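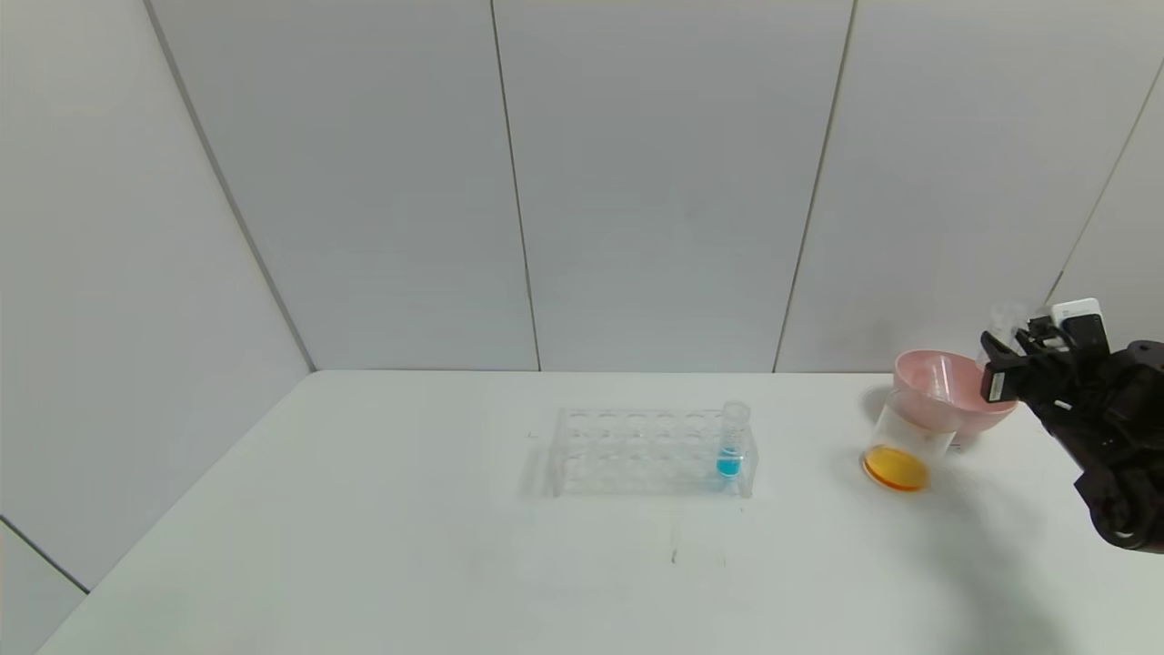 Última modificación: 28 de marzo de 2021

Lista: sueño-y-salud
Asunto: Re: siestas largas y tensión arterial

Hola a todos:

Contesto al mensaje de Sunee, que copio abajo. He leído el artículo completo del grupo de Florkau y creo que la nota que circuló en la lista lo resume mal en un par de puntos.

> De: Sunee Thammasiri
> Asunto: siestas largas y tensión arterial
>
> Buenas. En mi centro de salud varios pacientes mayores han
> preguntado por la noticia de las siestas. Según la nota, dormir
> más de una hora después de comer "sube la tensión". ¿Alguien
> ha visto los datos? ¿Se midió la tensión en consulta o en casa?
> Me gustaría saber qué decirles antes de la charla de septiembre.
> Gracias, Sunee

Primero, el tamaño. Participaron 2191 personas de entre 55 y 80 años, seguidas durante 12 meses. De ellas, más de 500 declararon siestas de una hora o más casi todos los días. La duración de la siesta la apuntaba cada participante en un cuaderno, y ya sabemos lo que pasa con los cuadernos: la mitad se rellena el último día.

Segundo, la tensión. Se tomó en casa, con tensiómetro de brazo, mañana y noche. Las lecturas de consulta solo se usaron al principio para la selección. En el grupo de siesta larga la media sistólica de la noche fue 2 mmHg más alta que en el resto. Por la mañana no encontraron diferencia. La nota de prensa no menciona las lecturas de la mañana.

Tercero, y para mí lo más importante, los que dormían siestas largas también dormían peor por la noche y tomaban más medicación. Los autores ajustan por edad, peso y tabaco. No ajustan por apnea del sueño, que no se preguntó. Đorđević lo señala en la carta que acompaña al artículo y pide repetir el análisis con ese dato. Con este diseño no se puede decir que la siesta suba nada.

A los pacientes yo les diría que no cambien la medicación por esta noticia, y que si necesitan dormir mucho de día lo comenten en la consulta, sobre todo si roncan. A quien echa una cabezada de veinte minutos el estudio no le afecta, ese grupo salió igual que el de los que no duermen siesta.

Sobre la financiación, que también salió en la lista: los tensiómetros los cedió Zokier y el análisis estadístico lo hizo Donlow. Las dos cosas están declaradas al final del artículo.

Sunee, si quieres te paso las tablas del anexo. La de lecturas nocturnas viene separada por sexo y quizá te sirva para la charla.

Un saludo

Este sitio utiliza cookies propias y de terceros para mejorar la navegación. Si continúa navegando, acepta su uso. Aceptar | Más información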